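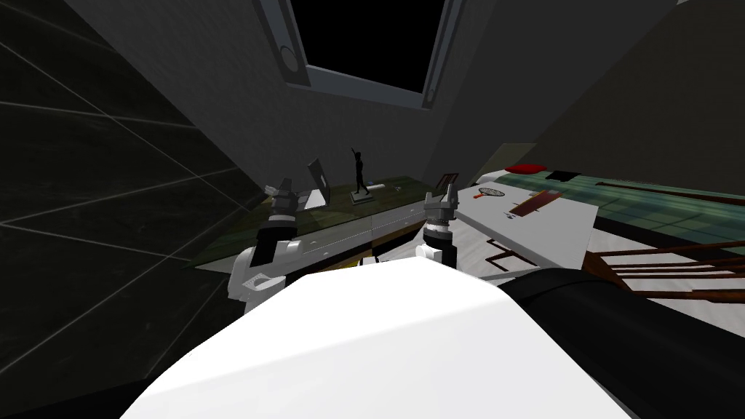 为什么Zisullow赛道的幽灵车在第二圈会跟玩家的车错开？
幽灵车存的是位置采样，回放时按渲染帧走，玩家的车按物理步走，第一圈差得少看不出来，过了起终点线计时清零，幽灵车那边却没跟着清，差的那一截就全露出来了。

04/06/2024

先把结论抄在最上面，省得下次又从头翻（上次那个轮胎温度的问题我就是翻了半本才找着）。下面是今天折腾的过程，写得乱，同事们将就看。

早上拉了最新的分支，Plonau那条短赛道先跑，怎么跑都对，幽灵车贴着我的线走，刹车点都一样。当时差点就想把这条问题关掉了！后来换到Zisullow，长直道加上那段连续下坡弯，第二圈刚过发车格，幽灵车就比录制时靠前，大概7米。重开游戏再跑，还是它，位置几乎没变。能稳定复现的毛病我是喜欢的，最怕那种三天出一次、一开录屏就不出的。

一开始怀疑插值。我们去年为了省存档体积，把采样间隔拉大了，弯里用曲线补，我老觉得迟早要出事。于是把插值整个关掉，让车一格一格跳着走，难看得要命，像老录像带卡住了似的，可偏差一点没少。好吧，冤枉它了。

接着把回放里的计时打出来看，每一圈结束时两边的时钟都打一行。第一圈末尾，两边差2帧。第二圈开头，玩家这边归零，幽灵车那边继续往上加，把上一圈的尾巴也带了过来。再去翻代码，归零那句写在排行榜模块里，Kitwood（我们内部管排行榜服务叫这个）没连上的时候走的是另一条分支，那条分支里压根没有通知回放。我今天一直是离线跑的，所以次次中招。连上以后再试，好了。
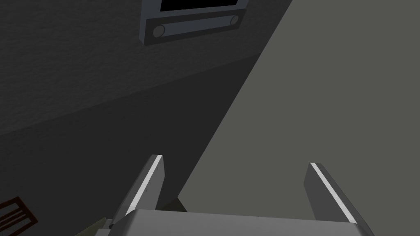 那Plonau为什么没事呢？我想了一会儿，又去看配置，才发现短赛道的计时赛默认只算单圈，跑完就回菜单，根本没有第二圈给它错。白高兴一场，早上那几趟等于什么都没测到。测试清单里要加上多圈的情况，离线和在线都得跑。

改法我试了两种。第一种是在离线分支里补一句通知，一行的事，马上就好使，但总觉得这句话不该住在排行榜里面，下回谁再加个模式又得漏。第二种是让过线事件自己广播出去，计时、回放、排行榜各听各的，谁没连上也不碍着别人。现在本地跑的是第二种，Zisullow连跑7圈，幽灵车老老实实待在它该待的地方，我追它追得手心冒汗（输了，最后一个弯推头推出去了，不说了）。

还有个小尾巴：老存档。以前录的幽灵车文件里，圈数标记是按旧逻辑写的，读进新版本后，碰到中途重置过车辆的那种，起点会空一小段，车先消失再冒出来。我手头这种文件只有2个，都是在Dervishi那条山路上录的，那地方不重置几回根本下不来。打算读档时检查一下标记，缺了就用第一个有效采样顶上，先不动文件格式。

顺手记一下手柄的事。换了新固件以后，刹车扳机的死区好像比以前大，轻点刹车时车没反应，踩深一点又直接抱死。不确定是固件还是我们自己的曲线，今天没时间查，别跟幽灵车的改动混在一个提交里。

没做完的：
分屏模式还没试，两个人同时过线时广播会不会发重，心里没底。
回放界面拖进度条跳到第二圈，时间显示还是旧算法，要一起改。
日志里我加的那堆打印记得删，现在每过一次线刷一屏。
Dervishi的老存档留一份原件，放在共享目录的旧档文件夹里，别覆盖。

分支已经推上去了，合并之前麻烦谁拿低帧率的机器帮我跑一遍Zisullow，要离线，至少跑到第三圈开头。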